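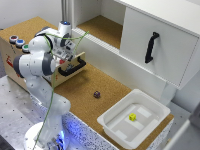 ### 4.2 Trainers pressed into coastal patrol

I came to the Bruditz papers expecting very little, and I ended up spending most of November with them! They're the daily returns of a small training field that was told, more or less overnight, to start flying patrols along the coast. The aircraft were two-seat trainers with no radio and hardly any room for a bomb rack, and the clerk at Mokley (whose handwriting I grew rather fond of) wrote down every one of their flights.

There are 422 patrols in the returns. I threw out 17 where the page was too water-stained to read the landing time, and I've kept the rest even when the entries look a bit odd. Figure 3 plots them by month. The dip in the middle is fog, going by the weather column, and I don't read anything more into it than that.

**Figure 3.** Patrols flown per month from Bruditz, unreadable entries left out.

What surprised me was how short the trips were. Crews seldom went further than 80 miles out, and only 2 of the reports mention a submarine at all, both from the Pitmont detachment. Thepsuriya, in his study of coastal flying, would call that a poor return for the petrol. I'm not so sure – a submarine captain who spotted a biplane couldn't tell it was unarmed, and he'd probably dive all the same. I come back to this in Section 5, using the convoy diaries.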